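4 Vom Hobelmaul zum Schlüsselbart: Körperteilnamen im Werkstattwortschatz

4.1 Ausgangslage

Wer einen Hobel umdreht, blickt auf eine Sohle und in ein Maul. Vorn sitzt bei vielen Formen eine Nase, an den Seiten liegen die Wangen. Die Axt hat einen Nacken, ein Auge und manchmal einen Bart, der Schraubstock hat Backen, die Waage eine Zunge, der Krug Lippe, Hals, Schulter, Bauch und Fuß. Kaum ein Bereich des Alltagswortschatzes ist so dicht mit Anatomie besiedelt wie die Benennung von Werkzeug- und Gefäßteilen, und kaum einer wird von den Sprechenden so wenig als bildhaft empfunden. Gerade diese Unauffälligkeit macht ihn für die historische Semantik so reizvoll!

In den vorangehenden Abschnitten wurde die Überlieferung bis zum Glossar von 1851 behandelt. Nun geht es um das gesprochene Material, also um die Werkstattgespräche aus Trikisholm und Evska. Beide Orte teilen eine lange Handwerkstradition, unterscheiden sich aber in der Mundart deutlich genug, um Entlehnung und unabhängige Bildung wenigstens in günstigen Fällen auseinanderhalten zu können. Die Aufnahmen in Evska leitete Yupin Kamolrat, diejenigen in Trikisholm Rosângela Miranda. Insgesamt liegen Gespräche mit 26 Gewährspersonen vor, die in Tischlerei, Schlosserei, Töpferei oder Böttcherei gearbeitet haben.

Ausgewertet wurden 100 Bezeichnungen für Teile von Geräten und Gefäßen. Aufgenommen wurde ein Wort nur, wenn es im freien Gespräch fiel, bevor die Interviewerin es selbst verwendet hatte. Diese Bedingung hat uns einige schöne Belege gekostet. Der »Ellenbogen« am Ofenrohr etwa taucht in Evska ausschließlich als Antwort auf eine Nachfrage auf und bleibt deshalb außen vor, obwohl wir ihn sehr gern behalten hätten.

4.2 Form, Lage, Tätigkeit

Traditionell werden solche Übertragungen nach der Ähnlichkeit der Gestalt erklärt. Für den Flaschenhals leuchtet das sofort ein: ein schmales Stück zwischen einem breiteren Rumpf und der Öffnung. Beim Hobelmaul wird es schon schwieriger. Ein schmaler Schlitz quer zur Sohle sieht einem Maul nicht besonders ähnlich, aber er nimmt den Span auf. Die Gewährspersonen beschreiben ihn denn auch mit Verben des Fressens. »Der frisst nicht richtig«, heißt es in Trikisholm über einen schlecht eingestellten Hobel, und ein verstopfter Hobel »hat den Mund voll«. Hier trägt die Tätigkeit das Bild, und die Form läuft mit.

Beim Nacken der Axt entscheidet dagegen die Lage. Er liegt der Schneide gegenüber, auf der abgewandten Seite, dort, wo beim Menschen gemessen am Gesicht der Nacken liegt. Wer die Schneide als Vorderseite begreift, hat damit schon eine Orientierung für das ganze Gerät gewonnen. Peng und Xiong sprechen in ihrer unveröffentlichten Materialsammlung von einem Ankerteil: Ein einziger Körperteilname legt fest, wo vorn ist, und zieht weitere Namen nach sich. Shufen Peng hat diese Beobachtung zunächst an Gefäßen gemacht, Zhenhua Xiong hat sie auf Schneidwerkzeuge übertragen, und für unser Material bewährt sie sich erstaunlich gut.

Wir unterscheiden im Folgenden also Benennungen nach Form, nach Lage und nach Tätigkeit, wobei Mischfälle die Regel sind. Der Fuß eines Kruges ist unten (Lage), er trägt (Tätigkeit), und nur bei wenigen Stücken hat er auch etwas von der Gestalt eines Fußes. Die Zuordnung erfolgte deshalb anhand der Erläuterungen, die im Gespräch unmittelbar mitgeliefert wurden. Blieb die Erläuterung aus, wurde der Beleg als unbestimmt geführt.

4.3 Der Bart, ein Sonderfall

Der Schlüsselbart hat uns länger beschäftigt als jedes andere Wort der Liste. Er hängt, wenn man den Schlüssel waagerecht und mit dem Bart nach unten hält, vom Halm herab wie ein Bart vom Kinn. Soweit die Form. In Evska aber wird der Bart regelmäßig mit Verben verbunden, die sonst Zähnen zukommen: Er beißt, er packt, er hat eine Lücke. Eine Schlosserin korrigierte sich mitten im Satz von »Zähne« zu »Bart« und wieder zurück, ohne dass ihr das nachträglich auffiel. Beide Bilder bestehen offenbar nebeneinander, und welches gerade wirksam ist, hängt davon ab, ob vom ruhenden Schlüssel die Rede ist oder vom Drehen im Schloss.

Für Trikisholm gilt das nicht. Dort bleibt der Bart ein Bart, er wird sogar »rasiert«, wenn man Grat abfeilt. Dieser Beleg stammt von einem einzigen Sprecher und mag ein Werkstattscherz sein. Dass der Scherz verstanden wird, zeigt immerhin, dass das alte Bild noch abrufbar ist. Von einer toten Metapher zu sprechen, wäre hier jedenfalls voreilig.

Yulan Jiang hat uns in einem Kommentar zur ersten Fassung dieses Kapitels auf das Nadelöhr hingewiesen. Es gehört seiner Herkunft nach zum Ohr, wird aber von den meisten Gewährspersonen spontan mit dem Auge erklärt, sobald man sie fragt, wie sie sich das Wort vorstellen. Auch das ist ein Beispiel für die Beweglichkeit solcher Bilder – die Lautgestalt bewahrt das eine Körperteil, die Vorstellung greift nach dem anderen. Weil die Deutung erst auf Nachfrage kam, zählt sie nicht zum Kernbestand, wir kommen in Abschnitt 5 aber darauf zurück.

4.4 Arme, Finger, Backen

Unter den Bezeichnungen nach Tätigkeit bilden die Glieder des Haltens eine eigene Gruppe. Ein Arm reicht irgendwohin oder trägt etwas vom Rumpf weg, Finger enden frei, Backen drücken von zwei Seiten. Bemerkenswert ist die Hand. Sie fehlt als Teilname fast vollständig, obwohl man sie zwischen Arm und Finger erwarten würde. Geräte haben Arme und sie haben Finger, und die Finger sitzen ohne weiteres Zwischenglied am Ende der Arme (Abbildung 1). Keine unserer Gewährspersonen empfindet diese anatomische Lücke als störend.

Abbildung 1: Arme und Finger an einem schwarzen Handgerät; die beiden Finger tragen blaue Auflagen.
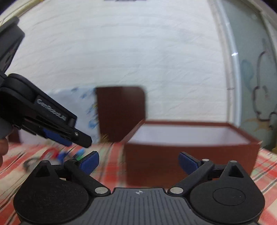 Erklären lässt sich die fehlende Hand wohl am ehesten mit der Rolle, die dem Menschen am Werkzeug zukommt. Die Hand ist bereits vergeben: Sie gehört der Person, die arbeitet. Zusammensetzungen wie Handgriff, Handhobel oder Handsäge beziehen sich durchweg auf die benutzende Hand und nie auf ein handähnliches Teil des Geräts. Ein Teilname »Hand« müsste sich gegen diese feste Lesart behaupten, was in unserem Material nirgends gelingt. Der Fuß hat es leichter, denn das Fußbrett, auf das man tritt, steht neben dem Fuß, auf dem etwas ruht, und die beiden Lesarten kommen sich selten in die Quere.

Backen und Wangen verdienen noch eine Bemerkung. Im Gesicht bezeichnen beide Wörter dieselbe Gegend, in der Werkstatt haben sie sich die Arbeit geteilt. Backen sind Teile, zwischen denen etwas festgehalten wird, Wangen sind seitliche Flächen oder Begrenzungen. Diese Trennung wird in beiden Orten mit großer Sicherheit eingehalten. In den Aufnahmen aus Evska gibt es eine Stelle, an der ein Tischlergeselle von den »Wangen« des Schraubstocks spricht und vom Meister sofort verbessert wird, mit hörbarer Entrüstung. Für die Frage, wie sich Synonyme auseinanderentwickeln, wenn sie in einen Fachwortschatz wandern, ist das ein wunderbar klarer Fall.

4.5 Reihenbildung

Kehren wir zum Ankerteil zurück. Wenn die Annahme stimmt, sollten Körperteilnamen an einem Gerät selten allein stehen, und die einzelnen Namen sollten räumlich zusammenpassen. Für Gefäße trifft das nahezu uneingeschränkt zu. Vom Fuß bis zur Lippe läuft die Benennung am Krug in derselben Reihenfolge nach oben wie am stehenden Menschen, und in keinem Gespräch wird diese Reihenfolge durchbrochen. Der Henkel steht außerhalb der Reihe und trägt nur in der Töpferei von Trikisholm gelegentlich den Namen »Ohr«, dann aber immer auf Höhe von Hals oder Schulter.

Beim Hobel ist die Reihe lückenhafter und, räumlich betrachtet, ziemlich abenteuerlich. Die Sohle liegt unten wie am Fuß, das Maul öffnet sich mitten in ihr, die Nase sitzt vorn und oben. Ein stimmiger Körper ergibt sich daraus nicht. Statt eines Ankerteils scheinen hier zwei nebeneinander zu wirken, nämlich die Sohle für die Achse von oben nach unten und die Nase für die Laufrichtung. Das Maul kommt über die Tätigkeit hinzu und kümmert sich um keine der beiden Achsen.

Von den Geräten mit mehr als einem Körperteilnamen lassen sich 10 mit einem einzigen Anker beschreiben. Die übrigen verlangen zwei oder, wie das Spinnrad, eine Beschreibung, die den Arbeitsablauf einbezieht. Ein Vergleich mit den Benennungen bei Gu, dessen Wörterliste zur Böttcherei uns erst nach Abschluss der Auswertung zugänglich wurde, spricht dafür, dass sich die Zahl der Anker mit der Zahl der beweglichen Teile erhöht. Geprüft ist das bisher nur an Fassgerät. Die im September ergänzten Aufnahmen aus Evska, vor allem die beiden langen Gespräche über den Webstuhl mit seinem Brustbaum, bieten dafür eine weit bessere Grundlage und werden im nächsten Abschnitt einzeln besprochen.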